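From: Tamara Sirko
To: the Flastska list
Subject: Re: Kundolum open day, who went?

Leilani Haverford wrote:
> I could not come to the Kundolum open day in June. Did they show the
> folding with the hand-held grippers, or only slides? And is it true
> that they want 3,000 recordings before they train anything?

Dear Leilani, dear all,

They showed it, and the slides were short. The demonstration was on a bed with a heart-printed quilt, with many other things lying around. I had expected a clean table, so for me this was already worth the trip. A person holds one gripper in each hand and folds clothes, and the cameras on the grippers record it. I attach two pictures from these cameras. 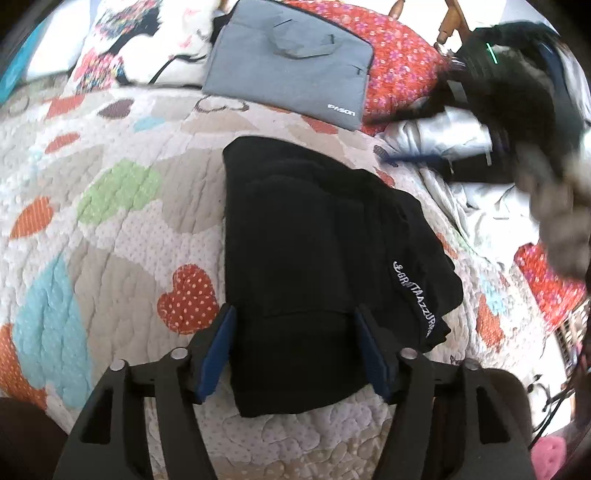
Black garment, folded, on the quilt. The second gripper is at the upper right.

The number you heard is the old one. The goal is now 3,905 recordings, and they have almost 1,000. Each visitor who wanted could try for 15 minutes. I tried too, and I must say that it is harder than it looks. You have no feeling in the fingertips, so I looked all the time at the blue pads to know if I was holding the cloth or only touching it. Black cloth was the worst for me, I could not find the edges.

I asked what they do with recordings where the hand moves too fast. They keep them for now – the filter from Saltari is not ready. In the second picture you see how strong the blur can be. The gripper itself stays quite clear, but the hearts on the fabric become streaks. 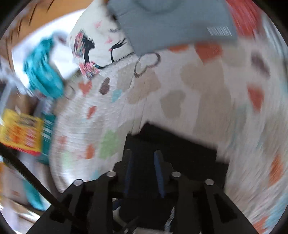 Questions I could not answer

1. Does the Gilmartin arm use the same fingers, or must they be changed?
2. Will the recordings be open to other groups?

If somebody on the list knows, please write here and not to me privately.

Best regards,
Tamara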